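Agosto, ao fim da tarde
Por: a autora do blog
Imprimir | Enviar por e-mail

O pão que a minha avó fazia (e o que eu faço)

Andava há meses a prometer-vos este texto e fui adiando, primeiro por preguiça e depois porque queria acertar com a massa antes de vir para aqui dar conselhos. Quem me lê há mais tempo sabe que em nossa casa o pão se fazia em forno de lenha, na Peixoto, que era o nome que dávamos à casa velha do fundo da rua. Eu tenho um forno eléctrico pequenino, um Musteck em segunda mão, e faço o que posso!

A farinha

Experimentei 4 farinhas diferentes e acabei por ficar com a da moagem Bolleo, um trigo moído mais grosso que cheira a celeiro. Levo sempre 722 gramas, número esquisito, bem sei, mas foi o que deu a caneca da minha avó quando finalmente a pesei na balança – e não tive coragem de arredondar. Junto uns 145 gramas de massa-mãe, sal a olho e água morna até a massa deixar de se queixar.

A espera

Deixo descansar a noite inteira, tapada com um pano, e de manhã dobro-a três vezes com 30 minutos de intervalo. É a parte de que mais gosto. Ponho o rádio baixinho, rego os vasos, volto à tigela e lá está ela, gorda e contente. No inverno demora muito mais, tenham paciência.

As mãos fazem quase tudo, e as receitas falam tão pouco delas.
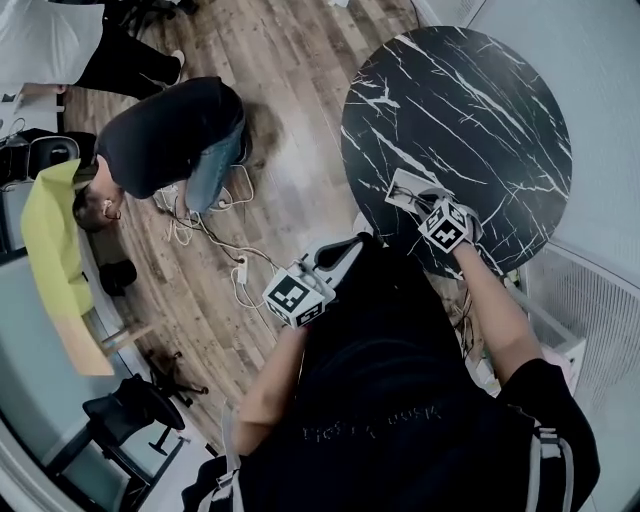
O forno

Bem quente, com uma taça de água no fundo, e o pão dentro do tacho de ferro que comprei na feira de Clusmont. Destapo a meio e deixo corar até a côdea ficar escura, que cá em casa ninguém gosta dela branquinha. Depois é esperar que arrefeça, coisa que nunca consegui fazer até ao fim. A primeira fatia vai sempre com manteiga, de pé, encostada à bancada.

Contacto | © Todos os direitos reservados | Voltar ao topo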